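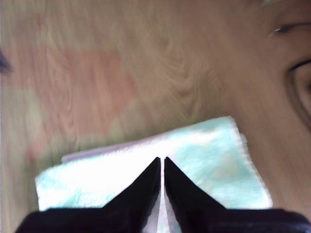 Petchrat publishes good-practice rules for cloth handling by robot arms

11/07/2020 — Petchrat, which coordinates towel and linen handling work among small robotics groups, has released the first full version of its good-practice rules. The document runs to 11 pages and covers how a folding or lifting trial should be set up, run and written down. It replaces a draft that members have been using since February.

The rules apply to one-arm and two-arm setups working on a table or desk. They don't cover industrial laundry lines, where machine safety law already sets most of the terms.

"People were reporting results that couldn't be compared," said Ishbel Semple, who edited the text. "One group started every trial with the towel flat. Another started with it folded in half and called it the same task."

Under the new version, each trial must begin from one of 4 named starting states: flat, folded, crumpled or hanging. The state has to be logged before the arm moves. If a person straightens the cloth by hand partway through, the trial counts as assisted and goes in a separate column.
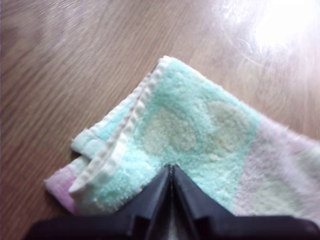 Contact with the table gets a section of its own. Fingertips may press cloth against the surface, but groups must set a force limit in advance and keep it the same for the whole series. A trial that goes over the limit is stopped and recorded as a failure, even if the fold comes out well. Fingertips are to be checked for rough edges at the start of each session, and any towel with a pulled thread is taken out of the set.

A published success rate must rest on at least 100 trials. Two members, Herer and Fliltus, had asked for a lower number, saying that long series tie up a shared arm for days. The final text keeps the figure but lets a group spread its trials over several sessions, as long as the camera positions and the lighting are noted each time.

The draft drew 83 comments. Most were about wording. The longest exchange was over patterned towels — some members wanted plain white cloth only, and the rules now allow any pattern if the towel is photographed on both sides.

Lifting trials have also been tightened. The cloth must clear the work surface completely before the lift is counted, and a hem that is still touching means a partial result.

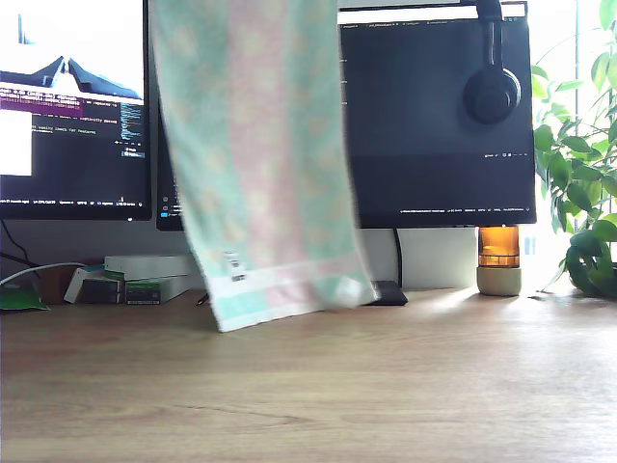 When the rules take effect

Members can use the new version right away. Series already under way at Skesudness and other sites may be finished under the draft, but the report has to say so. Comments for the next revision go to Semple.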